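Descaling a kettle with very hard water, and the taste after

Kitchen and Household > Tea and Coffee
Posted 20 Sep 2018 by Po-yen Kong
3 replies

Po-yen Kong

Hello everyone. I moved to Pollelcombe in July and the water is much harder than in the place where I lived before. I drink tea the whole day, mostly green tea and sometimes a light oolong, and now I have two problems which I think are connected.

The first problem is the kettle. It is a simple steel one, an Omance, with the heating element hidden under the floor. After two weeks the floor had white spots, and now there is a full crust, grey-white, and small flakes swim in the water when I pour. I tried once to clean it with white vinegar from the supermarket. I filled it half with vinegar and half with water, boiled it, and waited one hour. Most of the crust went away, but the whole apartment smelled like pickles, and the tea had a sour taste for many days. My wife asked me please not to do it again.

The second problem is the tea itself. It becomes dull. The color is darker than it should be, and on the surface there is a thin skin, like a film of oil, which breaks in pieces when I move the cup. I use the same leaves as before, from the same shop, so I do not think the tea is guilty. When the cup is finished there is a brown ring inside which does not go away with dish soap.

What I would like to know:

How can I remove the scale without the vinegar smell? I read about citric acid, but one page says a teaspoon and another page says half a package, and I do not want to damage the steel.

Is it useful to buy a filter jug, or is it only for the taste of chlorine? The jug in the shop here costs more than my kettle did.

And is there a good way to clean the brown ring from cups? My cups are glazed and I am afraid to scratch them.

The landlord says that a softener for the whole apartment is not possible, so please do not suggest this one. I thank you in advance for your time, and I am sorry if there are mistakes in my writing.

Upadhyay

Dear Po-yen, welcome to hard water. I have lived with it for many years and also English is my third language, so do not worry about mistakes.

I will answer your points one after the other, but first a small explanation, and then the instructions are easier to understand.

The crust is mostly calcium carbonate. It is dissolved in the cold water and when you heat the water, it comes out and sits on the hottest place, in your case the floor of the kettle. Any mild acid will dissolve it. Vinegar works, but part of it goes off as vapor when you boil, and this is the pickle smell. Citric acid is a powder, it has almost no smell, and it rinses away much better. In my supermarket it stands near the things for making jam. Sometimes it is with the cleaning products. If you buy the cleaning one, check on the package that it is pure citric acid with no perfume or color added.

For the amount, I weigh it. I take 50 grams for 1000 milliliters of water, if the crust is thick like you write. If you clean often you can take much less, a level tablespoon is enough for a thin layer. Probably this is the reason why the two pages did not agree.

Do it like this. Fill the kettle with enough water to cover the scale and heat it until it is hot but does not boil. Switch it off and unplug it. Then put the powder in slowly, it will foam a little. Do not put the powder in boiling water, it can foam over the top. I do this in the sink for that reason. Leave it for half an hour. Pour it out, look inside, and if there are still spots, make it a second time with fresh water and less powder. I would not scrape with a knife or use steel wool, the scratches hold the next scale even better.

After this rinse it well, then fill with fresh water, boil it, and throw this water away. I do the boiling and throwing 3 times. Maybe two is enough, but after the first time I once drank a cup that was like lemonade, so I prefer to be careful.

Also please look at the small net in the spout, if your kettle has one. Many people clean the inside and forget the net, and the flakes in the cup come from there. Mine pulls out with two fingers and I leave it in a glass with the rest of the acid water.

Never mix the acid with bleach or with a cleaner that contains bleach. I write this to everyone.

About the cups. The brown ring is from the tea, and with hard water it is stronger, the same minerals help it to stick. Baking soda is good for this. Put a small amount on a wet sponge, the soft side, and rub in circles with your finger behind it. It needs only a minute. It is very gentle but if the cup has gold decoration or painting on top of the glaze, then do not rub there. For old stains I fill the cup with hot water and a spoon of the soda and leave it over the night. In a cup with a dark inside you do not see the ring so soon, but you can feel it with the finger, it is a little rough, so I wash these on the same day as the white ones.
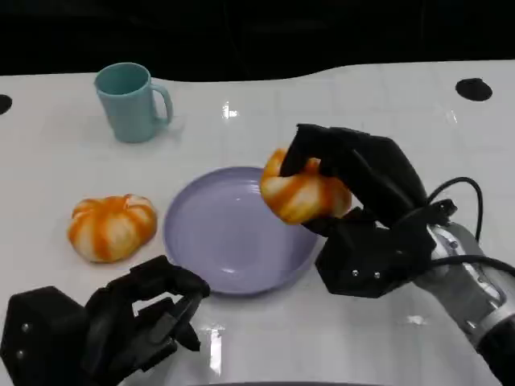

Teal mug and lavender plate on the white table.

The skin on the tea comes also from the hardness, together with substances from the leaves and the air. It is not dangerous and it is not oil. With black tea a few drops of lemon take it away at once. For green tea I would not do this, it changes the taste too much, and there the water itself must be better.

So we come to the filter. The ordinary jug with a cartridge does more than chlorine, many cartridges also take away a part of the hardness, but you must read what is written on the box. Not every one does it. And the cartridge becomes tired faster in hard water than the box promises. When the skin on the tea comes back, I change it, and I do not look at the calendar or the small light in the lid.

Before you spend the money, make a test. Buy one bottle of still water with low minerals, 500 milliliters is enough, and brew the same tea with it, the same leaves, the same temperature, next to a cup with your tap water. If you taste a big difference then a filter is probably worth it for you. If you taste nothing, keep the money and only clean the kettle.

One more habit which helps: do not leave water standing in the kettle overnight. Pour it out in the evening and leave the lid open so that the inside can dry. I also boil only the amount which I need. It does not stop the scale, but with me it made it slower.

I hope it is useful. Please write how it went.

Zustbridge

Just use lemons. Cut one in slices, boil with water, leave it, done. I have done it for years and my kettle is older than my son. Filters are a waste of money, you only pay for plastic.

Upadhyay

Lemon works too for a thin layer, it is the same acid. For a thick crust you would need a lot of lemons, and the small pieces stay in the spout. But the smell is nice, I agree.

Po-yen Kong

Thank you both very much. I bought the citric acid yesterday and used it in the evening, with the amount Upadhyay wrote. The first time took away almost everything, only a gray circle remained in the middle of the floor, and the second time removed it also. I can see the steel again. My wife did not notice that I was cleaning, so the smell is really no problem.

The net in the spout was terrible, I did not know that it comes out. It is now in a glass for a second night.

I made the test with the bottled water too. The oolong was clearly better, it was lighter and had the flower smell again. With the cheap green tea I could not find a difference, and my wife also not. I will think about the jug until the end of the month, maybe there is a smaller one.

For the cups, the baking soda worked on all of them except one which has a crack in the glaze. The brown is inside the crack and I think it will stay there.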